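30th August
Notebook, dye fading work, Tisora lot

Carried on with the lightfastness series on the red dye. The aim is still to find out whether the loss of color in the window-exposed vials comes from light alone or whether the buffer is doing part of it. Fabrice Texier thinks buffer. I am not convinced, but the dark controls from the last run drifted more than they should have, so he has a point.

Stock made up fresh, 200 mL, filtered once. Split into two sets, pH 5 and pH 7, 20 mL per vial, 8 vials per set. Half of each set wrapped in foil. All vials capped hand tight and then a quarter turn more. Last time two of them lost volume and I had to throw out the readings.

Zeroed the spectrometer on plain buffer before each set. Baseline was noisy below 400 nm, fine above. The lamp has 124 hours on it since it was changed, so it should not be the lamp. Wiped the cuvette faces and ran the blank again – same noise. Left it, as nothing in this series is read down there. 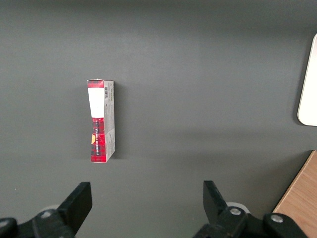
Reference patterns next. For the side question of how printed board fades compared with dye in solution, I need a surface with more than one red on it, plus some black and some white as internal standards. Plain swatches from Dreston have only the one tone and tell us nothing about contrast loss. The tall cardboard box with the red tartan front is better suited: thin black and dark red lines over the red, and a blank white panel higher up that can be used for the white point. I will cut the front face into strips across the pattern, so every strip carries the lines, and keep one strip in the drawer as the control. The white panel gets cut separately. Check whether the white yellows before trusting it as a reference past the first week.

Strips go in the Bouvier cabinet, middle shelf. The top shelf runs warmer than the display says and should not be used for anything with a coating until the fan is looked at.

Time zero readings on the vials: pH 5 set tight, all within the error of the pipette. pH 7 set has one low vial, number 6. Re-read it three times, same value. Either I short-filled it or it took some rinse water. Marked with a cross on the cap, will keep it in the run and leave it out of the fit.

Temperature log started on the Sisura probe. Its clock is an hour behind and I have not corrected it, so add one hour to everything in the file.

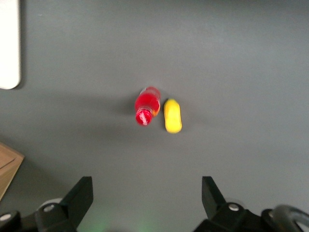
Red liquid in its small plastic bottle, laid on its side. Label print not legible here.

Worth noting for colored containers in general: a red plastic wall passes most of what a red dye passes, so judging fading by eye through one is no use. Decant to clear glass first – I lost a morning to this in the spring.

To do:
Read both sets at 24 and 48 hours, foil off only at the bench.
Ask Fabrice for his buffer recipe, mine has more phosphate than his old sheet gives.
Order cuvette caps.
Repeat the pH 7 set with boiled water if the dark controls drift again.
Long exposure strips come out in October. Do not move them before then.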